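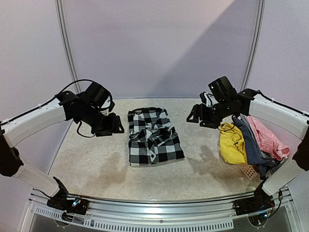
4. First fold after set-up

Do section 3 first (base bolts, cable clips). Flitow rig, bench two at Udcombe.

1. Power on left arm, then right. Wait for the light on each base.
2. Send both to the hover pose. Grippers over the table, not touching cloth.
3. Check cables. Slack over the wrist, clipped along the upper link. Loops must not snag when the wrist turns – watch one full turn by hand speed.
4. One garment in the middle, the rest on or by the basket, right side.
5. Set grip to 40, speed to 55. Leave the other sliders alone.
6. Run "fold_shirt". Hand near the stop button the whole time.
7. Finished? Back to hover pose, then take teh shirt out.

CAUTION: hands out while either arm is live. Both of them, not just the one your watching.

Note: buttons catch in the open finger sometimes. Stop, back off, lay it out again.

Note: log wants the run number. Nattawut's last one was 1,520, carry on from there.

Stuck arm – see section 8, or ask Yaowalak.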